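Two New Musicals Open Their Doors in Sterham This Season

11/8/24

If you have been waiting for a good reason to spend an evening at the theater, Sterham is about to hand you a couple of them. The Lilla Theater has announced two brand-new musicals for its coming season, and from what we heard at the preview evening (songs at the piano, a bit of cake, a great deal of chatter in the lobby afterward) there is plenty here to get excited about!

First up is Kustanine, a big-hearted story set in a snowbound railroad town where the last train out keeps getting delayed and the passengers have little choice but to get to know one another. It has a cast of 40, which must be a squeeze in those dressing rooms, and a closing number for the first act that people were still humming on their way to the parking lot. The score leans on accordion and brass, with a couple of quiet ballads tucked in where you least expect them, and I confess one of those had me hunting for a tissue.
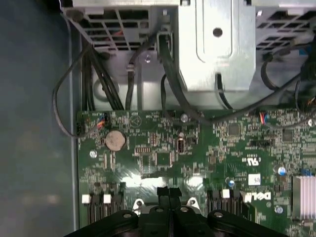 Inside a Dell desktop computer, with the green motherboard and black cables.

The second show, Mulder, is a smaller and gentler affair about a piano tuner who comes home to look after the family store and finds that every instrument in town has been left to go out of tune. It began life as a one-act piece at last year's new writing festival, where it ran for a handful of nights and sold out all of them. The writers have spent the months in between adding a second act and several new songs, and the opening waltz, which was lovely to begin with, has been kept just as it was. Anyone who saw the festival version will be glad to know the duet in the rain is still there too.

Both productions will use a live band, and the Lilla says it is keeping its pay-what-you-can previews for the first performances of each run. Those seats do tend to disappear quickly, so it is worth getting your name on the mailing list if you would like to hear about them early. There will also be a sing-along night for Kustanine, with the words handed out at the door, and a relaxed matinee of Mulder for families with younger children.

Kustanine opens the season, with Mulder following in May. Tickets for both shows are on sale now from the Lilla box office, in person or by phone, and groups can ask there about reduced prices and seats together.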